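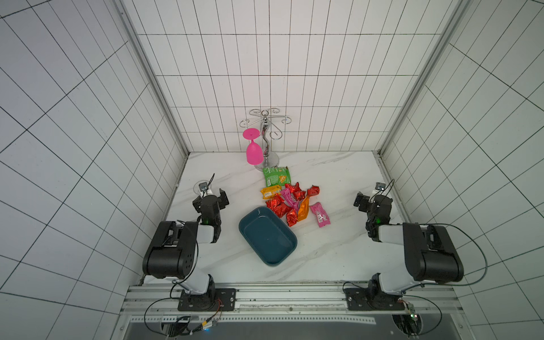
Can a machine clear up after a party yet? Pieces of it, slowly, in a spot it has been set up for, and with a person close by to deal with whatever it leaves behind.

I wrote those two lines on the bus this morning and have been arguing with them ever since, so I'd better put the whole day down while I still have it straight. I went over to Drorkcombe to see Genji Higuchi, who I hadn't visited since before he took up with the Tosivell people, and he gave me tea in a mug without a handle and talked for nearly two hours before we got near a robot. I didn't mind a bit. He wanted to know what I hate most about the house, and I said picking up. Washing I can stand (the warm water is nice on my hands in September, when they start to ache), but going around a room after company, collecting glasses and sweets and wrappers and deciding where each one belongs, makes me want to lie down on the rug.

He laughed and said I'd named the hard one. A dishwasher has been able to wash for longer than he's been alive, he said, and it has no idea what a plate is. It doesn't need to. Picking up means knowing a full candy from an empty wrapper, and taking hold of each one the way it wants to be held. Glasses and candy are what they're working on at the moment: a plastic wine glass, the wire rack it hangs from, a tray, and a heap of treats in foil. I told him it looked just like my sideboard at New Year, only tidier.

Foil is a nuisance, apparently. It shines, it crumples, and the same candy looks like a different thing when you turn it over. I said my eyes have the same trouble and I have had them a good deal longer.

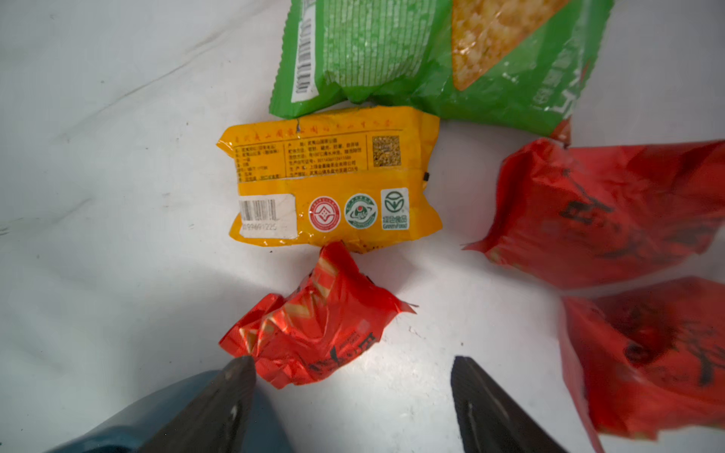
Then there are the soft bags. A big one sags when you get hold of the middle, and if you go for the seam you may only get a pinch of plastic, and when one packet is lying partly over another you have to make up your mind which comes first. I do all that without a thought while talking to my sister on the phone. Genji keeps a notebook of tries, and he was up to 284 on one job alone, which he seemed to find perfectly reasonable. He said Quinlan, the program before this one, had needed over 900 before he'd have let his mother watch it.

I asked him straight out when I could have one at home. He rubbed his chin and said a useful helper for one small chore, maybe sooner than I'd think, but one that walks into my front room and does the lot, he wouldn't put a year on it. I liked him for that. The brochure for the Medeo, which my neighbor pushed through my door last spring, put a year on it and a price as well, and the year has gone by.

Still, I came home feeling more hopeful than I'd expected to. I keep thinking about people like Aunt Bea in her last winters, who could have stayed put so much longer if something had just picked things up off the floor for her, and it could have taken all afternoon over it and she'd have been glad of the company!

Missed the 4 o'clock bus and had to wait for the next. Soup for supper. There are two cups and a toffee wrapper on the arm of the sofa as I write this, and they can stay there until morning.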